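Braston Suturing Module: Frequently Asked Questions
Koltisside Training Systems
Last updated 26th December

These are the questions that reach our support desk most often, in the order in which people tend to get annoyed about them. If yours is missing, write to us and it may turn up in the next update, with your spelling corrected.

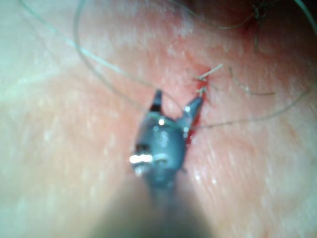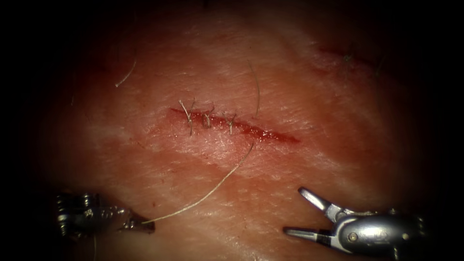
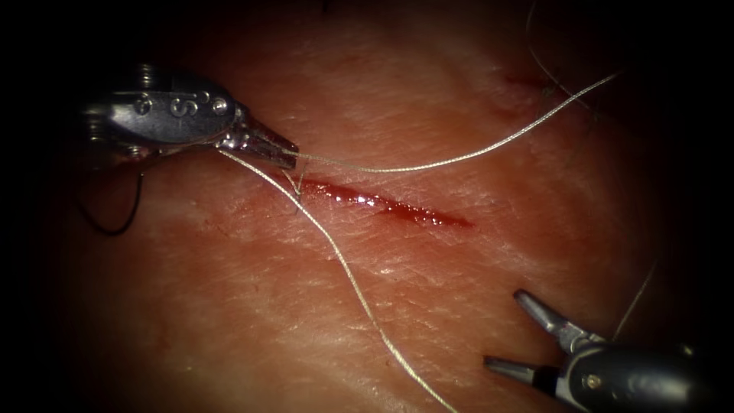
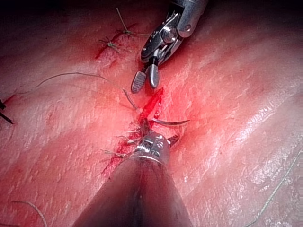 Interrupted stitches in progress. Two of the views come from the small cameras at the instruments, two from the workspace camera.

GETTING STARTED

What is the Braston module?

A practice package for people learning to sew with two robotic instruments. You get the lesson software, a set of drills, the camera kit and a review tool for going over your stitches later, when you've calmed down. It plugs into a surgical robot trainer you already own. If you don't own one, please see the next question before ordering, which would have saved one customer a very awkward conversation with his department.

Does it come with the robot?

No. The box is the size of a carry-on suitcase. We feel this ought to be a clue, but we've now put it in bold on the order form as well.

Who is it for?

Surgical residents, mostly, and the people who have to teach them. We also sell to engineering groups who want to record suturing and study it. The two camps use the same drills and complain about different things. Residents say the scoring is harsh. Engineers say the export menu is in the wrong place. Both are right, and we moved the menu.

How long does setup take?

Plan on some 30 minutes the first time. Most of that is the camera mounts, which go on with small screws that would like to be on the floor. Work over a tray. Calibration runs by itself after that, and asks you to leave the room lights alone while it does.

THE DRILLS

What's in the drill library?

There are 113 drills in the current release. They start with passing a needle from one instrument to the other and work up to closing a full incision with interrupted stitches. You can skip ahead, but the software will remember that you did and bring it up in your report.

Why does the first lesson spend so long on thread?

Thread is where beginners lose their evenings. The needle goes where you send it. The thread goes anywhere it likes, loops over the thing you were about to grab, and then hides under your other instrument. Lesson one teaches you to keep track of the long end, pull it through in short stages and park it somewhere you can find it again. It's dull. Do it twice.

Can I leave old threads and stitches on the surface between attempts?

You can. The review tool only looks at the stretch you mark at the start of a drill, so leftovers outside it won't hurt your score. They will still catch on your jaws, and the software has no sympathy setting. Instructors who like a tidy field clear it between trainees. Others say clutter is good for the character.

How long should I cut the tails?

Your instructor decides. The default target is fairly short, and you can change it under Preferences, Knots. Every hospital we've visited has its own number and considers the others reckless.

Do both instruments have to be doing something all the time?

No, and it's the most common bad habit we see. An open, empty grasper waiting near the work is fine. An open, empty grasper wandering about because its owner feels guilty is how threads get snagged. There's a drill for this called Idle Hand. Ojārs Grigaitė wrote it after watching recordings of himself, and he'd like it known that his scores have improved.

CAMERAS AND RECORDING

Why so many views?

The workspace camera shows the whole field and is the one you'll watch in review. The instrument cameras sit close in and show the gap between the jaws and the tissue, which is the part everybody guesses at. The trade-off is that a close camera sees a good deal of its own instrument, large and blurry. You get used to it after a session or so.

The edges of my workspace view are dark. Is it broken?

Probably not. The lighting is aimed at the middle, where the work should be. If the middle is dark too, check that the lamp is plugged in, and then check again before calling. We will ask.

I'm getting glare off the instruments.

Polished metal on a shiny surface under a bright lamp will do that. Turn the lamp down two steps and recalibrate. Moving the lamp sideways also works, though Rūta Ramanauskas in support would prefer that you write down where it was first.

How much can I record?

The standard drive holds 134 hours with all views running. Older sessions are not deleted automatically. When the drive is full the module stops recording and tells you so in red letters, which a surprising number of people manage to close without reading.

Who can see my recordings?

You and whoever your site administrator has named as an instructor. We don't see them unless you send them in with a support ticket. If you do send one, trim it. Aivar Avotiņš once sat through an entire lunch break, recorded from above, looking for a fault in the last stitch.

SCORING

What does the score measure?

Spacing, tail length, wasted motion and how often an instrument leaves the view. It does not measure whether you are a good surgeon. It can't tell, and we'd be alarmed if you asked it to.

My score went down after the update.

Yes. Version 2 counts dropped needles, and the previous one was too polite. Your old sessions keep their old scores unless you press Rescore All. There is no undo on Rescore All.

Can I argue with it?

Instructors can override any mark and leave a note. Åsmund Ekström, who looks after the scoring code, reads the notes from sites that choose to share them and says several have been fair.

BUYING AND RETURNS

Do you offer a trial?

Teaching sites can borrow a module for a month. Shipping is on us going out and on you coming back. The December slots fill early, apparently because that's when departments find out they have money left.

How is this different from the Plorevberg package?

Plorevberg was our earlier module, and it had one camera and fewer drills. It's still supported. Owners can trade it in for credit, and the old mounts will fit the new cameras if you order the adapter plate.

Is the Yuan controller supported?

Partly. Recording and review work. Live scoring doesn't yet, and we've stopped giving dates for it because we kept missing them.

Can I return it?

Within a month, with all the screws. We do check the screws.

Still stuck?

Use the form on the Contact page and include your software version. Efren Agbayani answers most tickets the same day. "It's doing the thing again" is not a version number, but he'll do his best with it.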